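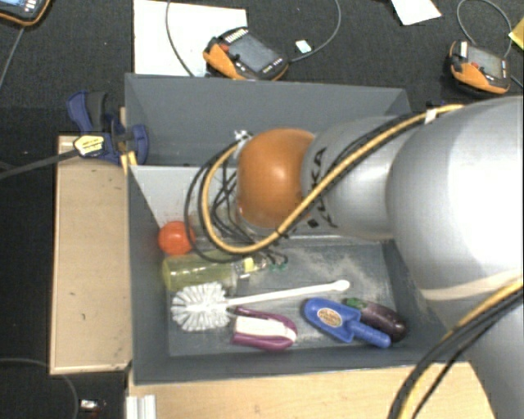
Wednesday, bench notes, gray bin

Started at 8:40. Today the subject is only the big gray bin and what we keep in it. The floor is getting scuffed, and there are pale dusty scratches which I can feel a little with the fingernail. I wiped with a damp cloth and the dust came off but the scratches stayed. For now I leave it so. If somebody wants to try the Clernia paste, please do one corner first and write here what happened.

The sloping panel: I checked the angle again and it is 17 degrees, same as in July. Round things roll down from it and finish near the wall, so the red-orange ball is very often at the left side. The yellow-green bottle also likes to lie there. When both are in the same place it is a tight corner, and I want to keep this as one of the fixed layouts. I call it "left corner, ball above bottle". Please do not tidy it.

Bottle is empty, inner volume 600 ml. It rolls easily on the flat floor — even closing the cabinet door can move it. I tried a bit of water inside for weight and did not like it, so I poured it out again.

Items list is now in the drawer under label 3034. The old list from the Vornov shelf is not valid any more, because Anong Luangrath changed the names of half the things. She asks that we write colors in full words and not letters. I agree with this.

To do:
- wash the ball, it picks up the dust
- order liner sheet from Lostau, 40 cm wide, ask for the thicker one
- second bottle of the same shape, other color
- ask Anong where the small brush went

Stopped 11:15, lunch. In the afternoon nothing done on the bin.

Comments (3)

Anong L.: Brush is in my drawer, sorry. I bring it back tomorrow.

Vigfúsdóttir bench: We have liner left over from last order, up to two meters. Come and take it.

Anong L.: Please measure the slope from the wall side also. I got a different number there.

Recent entries
Labels for the small drawers
Which cloth leaves no lint
Vornov shelf, what was moved
Liner sheet, first try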